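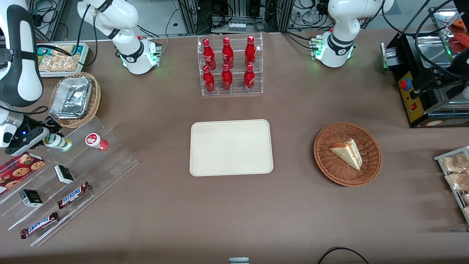
Home | Snow Stations | Manuals | Downloads | Contact

Section 4: Setting Up the Snow Depth Sensor and Reading What It Tells You

Applies to the Rudberg automatic snow station with the Zinitz logger. Revised 14 September 2020.

Read the whole section before you carry anything uphill. A depth sensor measures the distance from itself to the first thing that bounces its signal back. It then subtracts that distance from a number you typed in. If you typed in the wrong number, every reading for the rest of the winter will be wrong by the same amount, and the graph will still look beautiful.

4.1 Choosing the site

1. Pick a flat, sheltered opening away from ridgelines. Ridges are easy to reach and have good cell signal, and the wind strips them bare. A station on a ridge will report a thin snowpack while the slope on the lee side is loading up.

2. Keep the mast clear of trees by at least twice their height. Snow falling off branches reads as a storm.

3. Go back and look at the spot in winter if you can. A site chosen in July on the strength of a map is a guess. The first Dunthorpe station was placed that way and spent two seasons under a drift.

4. Check that the site is not in a runout. This sounds too obvious to print. Look uphill anyway, and look for broken or missing trees.

CAUTION: Do not visit the station to fix a bad reading when avalanche danger is elevated on the approach. The data can wait. A gap in the record is a small problem.

4.2 Mounting the sensor

1. Set the mast in firm ground and finish the footing before November. Frozen ground will hold a badly set mast upright until spring, when it will lean.

2. Attach the crossarm so that the sensor hangs level, facing straight down. Use a real level. The bubble molded into the bracket is fine for a first try, but we have seen too many that disagree with a carpenter's level to trust it alone.

3. Set the sensor face 385 cm above the ground. If your site gets more snow than the crossarm can clear, you need the tall mast. The sensor cannot read snow that is touching it, or snow that is very close to it.

4. Clear rocks, stumps and brush from the ground below. The sensor hears a cone and not a single point, and the tallest object in the cone wins.

5. Measure the height from sensor face to ground yourself, with a tape, after everything is tight. Write it on the inside of the logger door. Do not copy it from this page.

NOTE: Tall grass will show up as snow in the fall. If the station reports 18 cm on a warm afternoon before the first storm, mow.

4.3 Entering the settings

1. Open the logger and hold the SET button until the display blinks.

2. Enter the measured height from step 5 above.

3. Set the reading interval. The default is hourly. Shorter intervals eat battery and mostly give you a closer look at noise.

4. Turn on temperature correction. The speed of sound changes with air temperature, and an uncorrected reading will show the snowpack swelling and shrinking every day. It isn't.

5. Leave "Smart Smoothing" off. The setting makes the graph look cleaner by removing sudden jumps. Some sudden jumps are errors and some are the storm you bought the station to catch. The logger cannot tell which, whatever the brochure says.

6. Take nine test readings by pressing READ. If they disagree by more than a couple of centimeters, go back to 4.2 and check the level and the brush.

4.4 What the numbers do not say

Depth is only depth. A station that shows 37 cm overnight has not told you how heavy that snow is, what it landed on, or where the wind moved it afterward. Two slopes with the same depth can behave very differently.

The logger can be set to show a colored "stability index" next to the depth, based on the Kárason method. We include it because customers asked for it. It uses depth and temperature and nothing else. It has never seen a weak layer. Do not plan a trip around it, and do not pass it on to other people as a forecast. Read your local avalanche bulletin, and dig.

Settling also confuses people. Depth will often drop the day after a storm with no melting at all. To find how much new snow fell, use a storm board that you clear by hand, and treat the station as a second opinion.

4.5 Checks during the season

– Compare the station with a hand probe on every visit, and log both numbers even if they match.
– Brush rime off the sensor face with a soft brush. Never chip at it.
– Look for animal tracks under the mast. A well-packed trail will lower the reading.
– If the reading stays exactly the same for two days, suspect the sensor before you believe the weather.

Continue to Section 5: Batteries and Solar Panel

This website uses cookies to remember your settings. Accept | Manage preferences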